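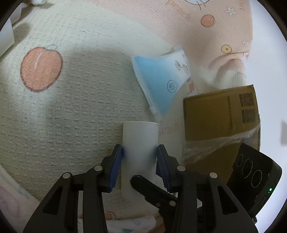

White cylinder and black gripper, on the printed blanket.

How to Write a Diss Track Breakdown People Will Read to the End

I've been running my little rap blog out of Ternonstead for a good while now, and the posts that get the most traffic by a mile are the diss track breakdowns. My last one pulled 1179 readers in a single Tuesday, which for a blog my size is basically a stadium show! I get asked a lot how I put them together, so I'm going to go through the whole thing the way I do it at my kitchen table, snacks included.

What you'll need

The song, obviously, from an official upload if there is one. Decent headphones. A notes app or a legal pad (I'm a legal pad person, I like drawing arrows). I write my drafts in Pledden because it autosaves and I'm the kind of person who closes tabs, but any text editor works fine.

Step 1: Listen twice without writing anything

I know you want to be first. Everybody wants to be first. Put the pen down anyway and play the track all the way through two times. On the first listen you're just reacting, and you'll think every line is the greatest insult ever recorded. By the second one you start hearing which lines the rapper leaned into and which ones are filler to get to the hook.

If you still have a favorite line in your head after the second play, that's probably your headline.

Step 2: Get the words down yourself

Do not copy the lyrics off a fan site in the first hour. I did that once and built three whole paragraphs around a line that was misheard. He was saying "cousin." The site had "cussing." I had a theory and everything!

Go verse by verse, pausing as you go. A standard verse is 16 bars, so I number the lines down the side of the page and leave a gap under each one for notes. When I can't make out a word I put a question mark and keep moving. Slowing the playback down helps with mumbled stuff, and so does switching from headphones to a cheap speaker, for whatever reason.

One thing to keep in mind: you don't want to publish the full lyrics. Quote the lines you're talking about and skip the rest. You're writing commentary, and people can go play the song.

Step 3: Sort the lines into piles

I use four marks on my legal pad. A star is a direct shot, where a name or an obvious nickname gets said out loud. A circle is a sneaky shot, where you'd need to know some history to catch it. A squiggle is plain bragging with no target. An X is me having no clue.

The X lines are the fun ones. Leave them for later, go fold some laundry, and come back. A bunch of them will turn into circles once you've looked at a few old interviews.

Step 4: Build the timeline

This is the part that takes the longest, and it's also where most breakdowns fall apart. Your reader may have missed the whole feud until this morning. They need to know who said what first, and where it was said: a song, a live stream, a comment under somebody's vacation photos.

I make a simple list with the oldest thing at the top. For every item I write down where I saw it myself. If all I have is another blog saying it happened, I keep digging till I find the post or the clip they got it from. Save a copy of everything, too. Rappers delete posts like it's a second job, and by dinner time the one you needed will be gone.

I use Hyun for saving pages, mostly out of habit. A folder of screenshots with sensible file names does the same job. (Mine used to be called things like "beef 2 NEW new." Don't be me.)

Step 5: Decide what you're leaving out

Some diss tracks go after people's kids, or their health, or accuse somebody of an actual crime. My own rule is that if the song makes a serious claim about somebody's real life and I can't find it reported anywhere solid, I say the verse contains an accusation and I leave it there. I don't repeat it, and I don't guess at whether it's true. You can get in real trouble for that, and besides, it's somebody's life.

Same with family members who never asked to be famous. If a sister gets name-dropped in verse two, I write "a relative" and move along.

Step 6: Write it short

My first breakdowns ran past 2000 words and people dropped off before they even got to the second verse. Now my ceiling is 1580 and I try to come in under it. The order I use goes like this:

What happened, in two or three sentences
The timeline, kept tight
The best direct shots, with the line quoted and what it's pointing at
The sneaky ones
How the beat and delivery work (do not skip this, it's still music!)
What I'm unsure about

That last section gets me more comments than anything else on the page. Readers love filling in a blank, and a few of them know far more about this stuff than I do. When somebody solves one, I update the post and put the change at the bottom so people can see it was added.

Step 7: Pick your headline and your tone

Keep the headline boring enough to be true. "Every Shot in the New Track, Explained" does great for me. "He ENDED Him" gets clicks for an hour, and then the other guy drops a reply and you look silly.

Try not to pick a side in the first half, either. I've got favorites like anybody, and I let myself gush a little near the end, but if I open by crowning a winner then half the readers are typing angry things by paragraph two. I learned that on a forum called Brurnel, where I got roasted for a solid week in March over one adjective.

Step 8: Read it out loud, then post

Reading out loud catches the sentences that made sense only in my head. Check the spelling of every name, click each link, and play the song one more time with your draft in front of you. I almost always fix something on that last listen.

Then hit publish and keep your phone charged, there'll be a response track by the weekend and you get to start the legal pad all over again.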